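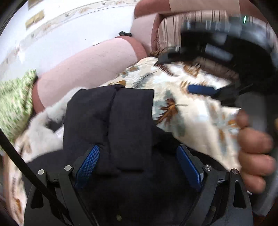

Lucrezia Santoro wrote to me after my last post to say that folding padded things is a waste of an afternoon, as they spring open again the minute you shut the cupboard door. She stuffs hers into a pillowcase and sits on it. I have tried the pillowcase and I don't get on with it, so I am going to carry on folding, and I'll put down how I do it now that the cupboard on the landing is nearly finished.

The cupboard came with the house and is deeper than it is wide. Until this month everything soft lived in it in one heap: spare covers, cushion pads, curtain lengths, table linen, the quilted stuff that goes in the camper. I took the lot out on October 11, 2025 and it filled the spare bed to the height of the headboard.

Padded pieces go first. I fold them down the middle along a seam if there is one, press the air out with my forearm, then fold again only if the thing is still wider than the shelf. Two thick panels side by side will stand up on their own if you pack them close. Stood on edge like books they take up much less room than they do lying flat, and you can pull one out without the rest coming with it.

Thin cottons are harder, oddly. Anything with flowers on it seems to be from my mother's side and has been washed so often that it won't hold a crease. I fold those in thirds and roll them, and they fill the gaps between the padded ones. It doesn't look like much but it stops the row leaning over.

I bought two shelf dividers from Koltden, which were fine, and a set of vacuum bags from Piras, which I sent back. The bags did shrink everything, but the quilted covers came out with hard ridges in them that took a week to drop. Ada Villa had the same trouble with hers and ended up ironing round the stitching with a damp tea towel. I would not bother.

The deepest shelf is 900 mm front to back, so I have two rows on it - winter behind, summer in front. I'll swap them in spring. Labels are on the shelf edge and not on the fabric, after the year the safety pins rusted.

Still to do: the bottom shelf, which has the curtain lengths and a bag of offcuts I keep meaning to go through. There is enough in there for a few cushion fronts, and more than 500 grams of loose wadding that I have been moving from house to house. I may give the wadding to Lucrezia, as she has the pillowcases for it.

The lavender bags went in the bin. They had stopped smelling of anything.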